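The Great Sock Situation, continued
Posted February 9, 2018

So a few of you asked how the sock thing was going after my December post, the one where I admitted I'd been wearing two different socks to work for most of a week. It's going! I have opinions now, which is dangerous.

First, the drying rack is gone. It was the folding kind, it took up the whole hallway, and every time somebody opened the bathroom door it walked a little closer to the stairs. I gave it to my sister in Hindton, who has an actual laundry room (I'm not jealous, I'm a little jealous).

What I've got in its place is one of those plastic hangers with the clips. I picked it up at Lolero when I was supposed to be buying light bulbs, and then I had to go back for the light bulbs. I was sure it would be too flimsy for a full load of socks, and maybe it will be by summer, but for now it hangs where I want it and I can move the whole lot in one go if people are coming over.

The other change is that I lay the socks out on the table before anything gets hung up. I used to grab them out of the basket one by one and clip them wherever, and then of course the matching all got saved for later, when I was tired and everything looked dark blue. Now they go down flat, side by side, all facing the same way, and the twins get put next to each other right then. Low-cut ankle socks are perfect for this because they lie down nicely and don't curl up on you like the long ones.

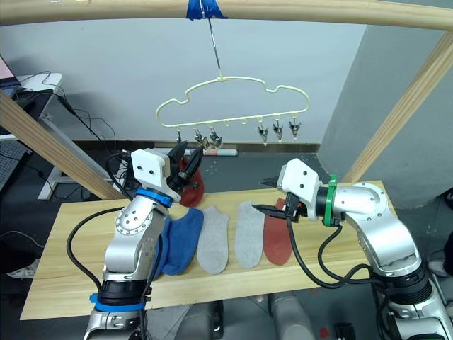

Pramila Bisht wrote in to say that I should be clipping them by the toe and never by the cuff, that the cuff is where all the stretch is, and that she has had the same 6 pairs of gray ones going for years this way. Okay! I've always done cuffs. I tried toes on the last load and they do look a bit silly hanging there, but I'll give it a couple of months and report back.

Colors, though. I'm never going back to all black. The reds and blues are so much easier to sort, you spot them from across the room, and the grays can just be grays and go with any other gray. I think I'd own some 200 socks if the drawer allowed it. The drawer doesn't allow it. The drawer barely closes.

Next up is the towel shelf, which I've been avoiding. If you have a way of folding bath towels that survives other people taking one from the middle of the stack, please leave it in the comments.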